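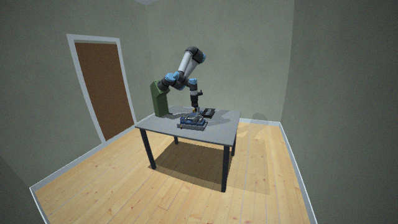
Putting the bike away for winter: my garage tips

I've had my old cruiser for 14 years and every October I go through the same routine before she goes under the cover. Most of it I learnt the hard way, some of it from Aiguo Yan at the Prirbridge riders' club, who has forgotten more about carburettors than I'll ever know!

Fuel first

Fill the tank right up on the last ride home, then add your stabiliser and let the engine run for 5 minutes so it gets through to the carbs. I used to leave mine half empty and had a lovely ring of rust to show for it by spring. A full tank is heavy, mind, so do this before you start shuffling the bike into its corner.

Oil and filter

Change them now, while you're still in the mood. Old oil is mucky stuff and I don't like it sitting in there till March. Lay down plenty of newspaper (more than you think) and take the old oil to the tip in a proper container with a lid.

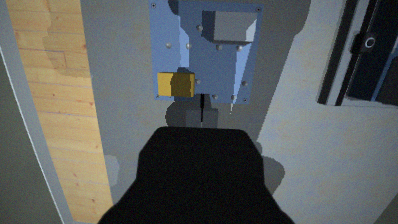
Battery

Take it out and bring it indoors, or leave it on a smart charger if you've got a socket nearby. Negative lead off first, positive second, and the other way round when it goes back in. Put the little bolts in a jam jar and write on the lid. I once spent a whole Saturday looking for one of mine, and it was in my coat.

Tyres

Pump them up to the top of what the handbook allows. If you've no paddock stand, roll the bike forward a few inches every couple of weeks - I do it when I put the bins out.

Chrome and paint

Wash, dry, then wash the bits you missed. I go over the chrome with a thin coat of wax and leave it on, and the exhaust ends get a rag stuffed in to keep the mice out. Tie something bright to the rag so you remember to pull it out again. The cover goes on last, and make it a breathable one, as the cheap plastic sort had mine sweating like a greenhouse.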